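# Nurkska: kitchen tasks in simulation

Student project of the Kimotell robotics club, updated 07/10/2026.

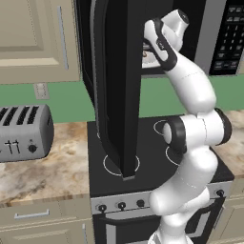
The set has 904 episodes over 15 tasks, all run in the simulator. Microwave door tasks make up 141 of them.

## Files

- `episodes/`: one folder per run
- `tasks.csv`: task names and prompts
- `splits/`: train and test lists

## Known issues

- Some early runs have no gripper log.
- Toaster tasks are not labeled yet.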